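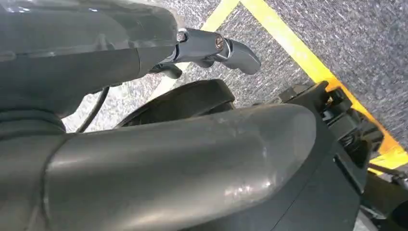 Which gripper should go on first, Brultell or Keane?
Start with the Brultell. It uses the stock plate, so you get a baseline before swapping anything.

3.2 Swap and compare

1. Park arm. Power off at the Trundik controller.
2. Unplug gripper cable, then the plate screws.
3. Fit the next gripper. Snug only, dont overtighten.
4. Power on, pick gripper profile, home it.
5. Run the 20 test cycles. Log drops and missed closes.

Note: profile 9 = Brultell, 14 = Keane. Wrong profile gives bad close readings, redo teh run.

CAUTION: Fingers can move at power on. Hands clear, stay outside the floor tape.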